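Gizella Fodor has run the prep table at Posley for eight years, and she still lays it out the same way every Thursday. Her cooking class starts at 5, and she wants things where people can find them.

"The board goes down first," she says. "If the board is in a bad spot, you spend the whole evening reaching over it."

She likes bamboo, set lengthwise, with the fruit close by. Brown paper covers the table. She used to use cloth, but the washing got to be too much.

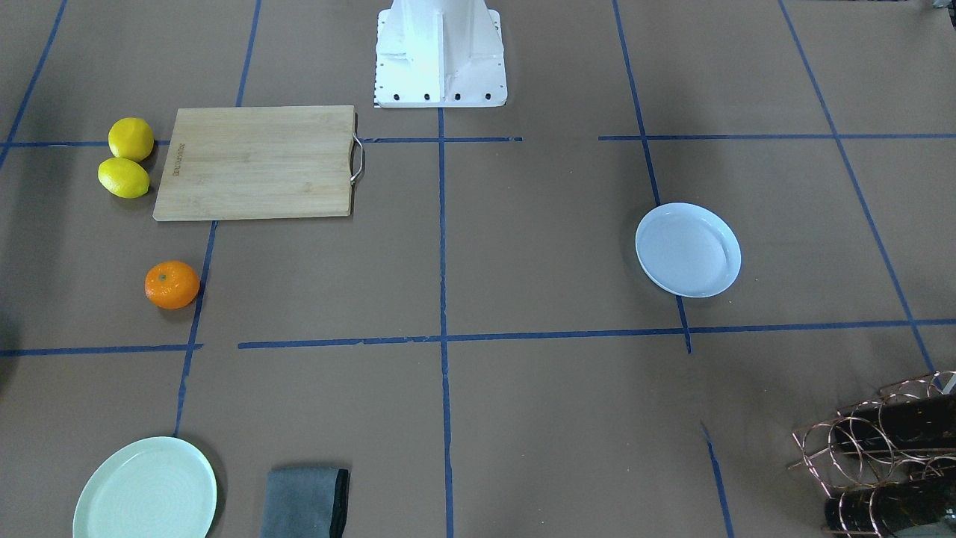 *Bamboo board, lemons and an orange on the brown paper, with blue tape marking out the table.*

The tape divides the surface into a rough grid. Fodor doesn't mind if the lines wander. "It's tape," she says. "I'm not building a house."

Stela Grecu took the class in October and now uses a smaller version at home -- three sections, one board. She says her counter was the problem, more than her cooking. "I had nearly 1000 things on it. I moved the toaster and that was a start."

Fodor's advice for small kitchens is to put the plates out before cutting anything. She also tells people to buy fewer lemons.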